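Kurnanden Outreach Science -- Session 4 Handout
Heat Transfer and Phase Change in Sugar Solutions
Prepared by Nyokabi Were

Scope

This session treats a sugar solution as a simple two-part system and follows its boiling point as water leaves. It assumes the Session 3 notes on density. Bring the Onishi workbook and a pencil.

4.1 Boiling point elevation

Pure water boils at 100 degrees C at sea level. Dissolved sugar raises that figure. The more sugar per unit of water, the greater the rise. As the pan boils, water escapes as vapor and the sugar stays behind, so the reading keeps climbing while the heat stays on.

4.2 Procedure

Add 130 g of white sugar to 40 g of water in the Hestitz pan. Stir until no grains are visible, then stop stirring. Clip the thermometer so the bulb does not touch the base. Record the temperature every minute. Turn off the heat at 115 degrees C. Only the demonstrator handles the hot pan. 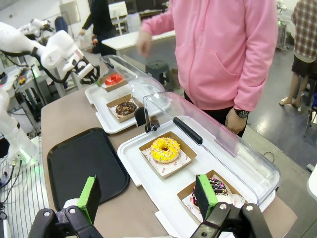
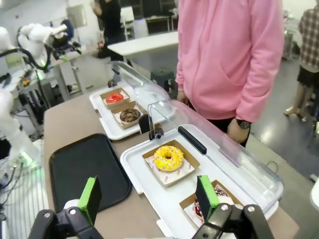
Fig. 4.1 and 4.2. White trays with clear covers. Glazed donuts in Fig. 4.1.

4.3 Crystals and glass

Slow cooling with stirring gives many small crystals -- the texture of fudge. Fast cooling of a very concentrated syrup gives a glass, in which the molecules have no regular order. Hard candy is a glass. A seed crystal added during cooling shortens the wait for crystals to form.

4.4 Plotting the results

Plot temperature (vertical) against time (horizontal). Mark the point where boiling starts. Groups using the Zultwood data logger should export one reading per minute and discard the rest.

Questions to prepare for Session 5

Explain why the curve does not level off as it does for pure water.
A syrup sample of 71 g contains 28 g of water. Find the percentage of sugar by mass.
Read workbook section 5.1 -- solubility curves.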